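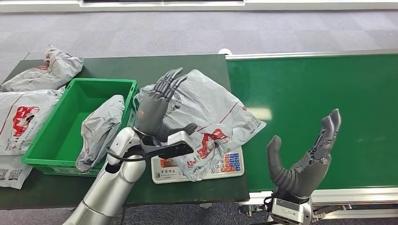

Grey mailer bag at the green table, conveyor to the right.

From: Kamran Soomro
To: knitwear-makers list
Date: Dec 10, 2019
Subject: Re: Sleeve length after first wash, merino blend

> We had the Flalel cardigan washed at 30 and dried flat. The body
> held its length but both sleeves grew by 2 cm. Same yarn, same
> tension, same machine. Is the grading wrong or is it the cuff?
> Hutilora say the yarn is within tolerance.

The grading looks fine to me. I went through the spec sheet you attached and the sleeve is measured from the shoulder seam before pressing, while the body is measured after. Those two figures can't be compared. Press both, leave them overnight, then measure again.

On the cuff: a 2x2 rib with no elastic will drop under its own weight once wet, and the sleeve goes with it. We saw the same on the Foklow jumper in May. Sandhu reworked the cuff with a finer rib and five fewer courses, and the growth came down to 4 mm. They changed nothing else.

I would not go back to Hutilora yet. Wash four more samples from different cones, hang two and dry two flat, and write down the cone number for each. If the hung ones grow and the flat ones don't, it is a drying matter and the care label needs changing. With 4000 labels already printed you will want to know that before the next delivery.

Please also send the stitch density at the elbow. The sheet gives it for the body only.

Kamran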